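Living > Home > Fabric and Sewing

Isamu Ueda covers tables for a living

Print this article | E-mail to a friend

12 shares | 5 comments

Isamu Ueda started out reupholstering dining chairs in the back of his uncle's shop in Gidmont. These days most of his orders are for something plainer: fitted fabric covers for worktables. Schools buy them, and so do framers, watch repairers and people who sew at home.

"A bare top is hard on everything," he said on a Wednesday morning, between phone calls. "You set a small part down and it slides, or it bounces and you're on the floor looking for it."

His company, Brikura, sells a standard cover for $249, fitted to the customer's measurements. Ueda cuts each one himself and sends the hemming to a shop in Jernley. He has made 3000 of them and still keeps the first, which he uses under his own cutting mat.

Almost all of them are gray. He offered five colors in the beginning and dropped the others within a year.

"White shows every thread and every fingerprint. On black you lose your screws," he said. "With a pattern, your eye keeps going to the pattern. Gray you can look at all day." 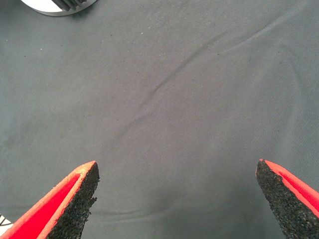
He is particular about how a cover goes on. It should be left unfolded overnight, then laid from the middle outward, with the palms flat. Pulling from the corners stretches the weave, and the slack ends up wherever your hands want to be. He also tells customers to wait before they put their tools back.

"Live with it empty for a day," Ueda said. "You find out how much room you had."

Cleaning is simple. A lint roller handles most of it, and a cool wash takes care of the rest. He does not recommend the dryer, having shrunk two covers that way for a customer in Mota, both of which he replaced.

Ueda is now working on a heavier cloth for people who use clamps. He hopes to have samples by January, if the mill can keep the shade the same from one roll to the next.

Print this article | E-mail to a friend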